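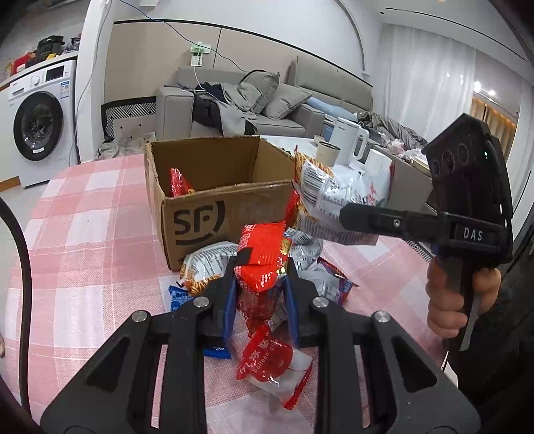 Figure 1. Two-handed packing task: snack packets and an open cardboard box on the table, left and right hand-held grippers in use.

Loss of Grip During Two-Handed Packing: Fault Report

Pantelis Ververidis and Styliani Mavromatis
Project group Grolia, second term report

1. Background

The Grolia project records people packing small goods into a box with a pair of hand-held grippers. The recordings are used to train a packing policy, which is then run on two fixed arms fitted with the same type of finger. The work was split between us. Ververidis did the recording and the mechanical checks, and Mavromatis did the time alignment and the training runs. This report covers one fault found in March, how it was traced, and what was changed. Training results are in the term report and are not repeated.

2. The fault

We recorded 120 packing episodes over two weeks. In the last 20 of these, the opening width logged for the left gripper no longer matched the real opening. With the fingers fully closed, the log showed a gap of 3 mm. With the fingers open, the error was smaller and hard to separate from noise.

The fault did not stop recording. No warning was raised, and the files passed the format check. It was noticed on a Tuesday, when the policy was first run on the arms. The left arm closed on a bag, stopped short, and lifted. The bag stayed on the table. The arm then carried out the rest of the motion with nothing in the fingers and opened over the box. The same thing happened on the next attempt. On the one after that the bag was held by a corner, swung, and fell on the floor outside the marked work area.

Mavromatis pressed the stop button at that point. The arms stopped as they should, but the left fingers stayed closed on the edge of the box and had to be freed by hand after power was cut.

3. Tracing the cause

We first suspected the policy, and lost most of a day to that. Running an older checkpoint gave clean grasps with stiff packets and the same short closing with soft bags, so the question stayed open. We then played back raw recordings on the arms with no policy in between. Episodes from the first week closed fully. Episodes from the last group did not. This placed the fault in the data.

The left hand-held gripper was taken apart at the bench. The width sensor is read from a magnet glued to the end of one pivot shaft. The glue had let go on one side and the magnet had turned a small amount in its seat. It could still be moved with a fingernail. The right gripper was opened as a check and its magnet was firm.

The glue was Flimov two-part, from a tube left over from last year's group. We can't say if the glue was old, if the shaft was not cleaned, or if repeated hard closing did it. The left gripper had been dropped once, early in the term, and this was not written down at the time. It should have been.

4. Why it was not caught

The start-of-session routine asked the operator to close both grippers and look at the live plot. The plot axis was scaled to the full opening, so an error of this size was close to the thickness of the line. There was no numeric limit.

Soft bags also hid the problem. A full bag of snacks stops the fingers well before they meet, and the pads give a little, so a wrong reading during a grasp looks like a slightly fatter bag. Thin packets would have shown it sooner, but we had sorted most of these into the first week.

5. Changes made

The magnet was reset with new glue and pinned with a small set screw. The same was done on the right gripper. The recorder now reads both widths with the fingers closed and refuses to start if either is outside a set limit. The check is repeated at the end of a session - if it fails there, all episodes from that session are held back.

The last 20 episodes were removed from the training set. We tried shifting the widths by a fixed amount to save them, but the slip had grown during the group and one offset did not fit all files.

The stop behavior was also changed. On a stop, the arms hold position as before, and the finger motors can now be released from a separate switch without cutting power to the arms.

6. Open points

The new set screw has not been tested over a long period. The drop log is a sheet of paper by the charger and depends on people filling it in. Re-recording of the removed episodes is planned on the Sunura bench once it is free, with thin packets and full bags mixed in every session.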